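Bench notes, March. Loaf pan release and browning, second round

Picked up where the last entry stopped. The question is still whether the Villey loaf pan needs greasing at all once it has been through a few bakes, and how it compares with the Gokus pan, which is heavier and has the folded corners. Also started on the Ocampo stoneware dish, though it only got two bakes in before I ran out of batter.

Oven is the small Plornar. Rack in the second slot from the bottom, same as last time. I let it sit at temperature for 24 minutes before the first pan went in. Last round I went by the preheat light and the first loaf came out pale on the bottom, so those numbers are crossed out in the table and should not be used.

Batter is the plain yellow loaf, no fruit, no glaze. Same flour as before but a new bag. Eggs were weighed without shells. I mixed one large batch and held it in the fridge between bakes, which I am not happy with. The later loaves rose a little less and I can't tell how much of that is the baking powder giving out and how much is cold batter. Next round I will mix per bake, even though it takes most of the day.

Villey, bake 1. Washed by hand, dried, no grease. Filled to the line. Came out at the normal time with a good dome and a crack slightly left of center. Rested ten minutes in the pan, turned over onto the rack, dropped on the first tap. Crumbs stuck in one corner, the one nearest the rolled seam. Wiped out with a paper towel.

Villey, bake 2. Same, not washed in between, only wiped. Dropped on the second tap. Same corner held on to a bit more, a patch about as big as a thumbnail. I want to look at that seam under the lamp. It may be that the coating is thin there from the start.

Villey, bake 3. Light wipe of oil, using the brush. Dropped by itself when I turned it. Sides a shade darker than bakes 1 and 2. The oil pooled along the bottom edge and fried the crust there, which some people like. I would call it a fault for this recipe.

Gokus, bake 1. No grease. Did not release. Ran the plastic spatula around it and got it out with the bottom torn. The folded corners trap batter and it cooks on hard. Soaked the pan for an hour, then it came clean with a soft brush.

Gokus, bake 2. Butter and flour. Released fine, corners included. Even color on all four sides, better than the Villey. The thicker metal does seem to help with the long sides, where the Villey tends to go dark before the middle is done.

Gokus, bake 3. Butter only, no flour. Released, with a tug. Bottom slightly greasy. Went back to butter and flour in my head as the standard for this pan and wrote it on the card.

Center temperature was taken with the thin probe, pushed in from the top of the dome at the crack. Target was 95 C and all the loaves reached it except Gokus 1, which I pulled early because the top looked done. It read low and was gummy along a line near the bottom. My mistake. The pan is slower to get going and needs about five more minutes than the Villey at the same setting. Should have remembered that from the muffin tins.

Ocampo dish. Two bakes, both buttered. Much slower again. Nice soft sides, hardly any crust. It holds heat for a long time on the counter and the loaf keeps cooking in it, so the ten-minute rest is too long. Turned out the second one after five and it was better. It is heavy when full and the handles are too short for the thick oven gloves. I nearly lost the second one on the way out. 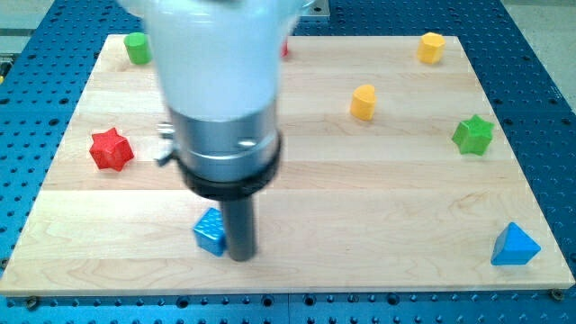 Weights, empty pans. I only have a good number for the Ocampo lid, which is 276 g on the small scale. The dish itself is over the limit for that scale and the big one was giving a different answer each time I put it down. Needs new batteries or it needs to go in the bin. The Villey and the Gokus are still to be done.

Scratch check. Looked over the Villey coating after the three bakes. Two hairlines on the floor of the pan, both running lengthwise. I think they were made by the cake tester, which I pushed through to the bottom on bake 2. Not deep. No scratches on the walls. The Gokus has no coating so nothing to check, but there is a brown stain in two corners that did not come off with soap. Have not tried baking soda yet.

Washing. The leaflet with the Villey says hand wash preferred and then has a dishwasher symbol on the back, so take your pick. I have kept it out of the dishwasher so far. If anyone else uses it, please do the same until this set is finished, and please don't stack the wire rack inside it.

Oven setting for all of the above was 200 C with the fan off. I know this is hot for a loaf. It was chosen to match the first round and I would rather keep it the same than start over. Once the release tests are done I will drop it and look at browning separately.

To do:
Seam on the Villey, look under lamp.
Mix per bake.
Batteries for big scale.
More butter. There is half a stick left and it is mine.
Third Ocampo bake with a five-minute rest.
Try parchment sling in the Gokus, long sides only.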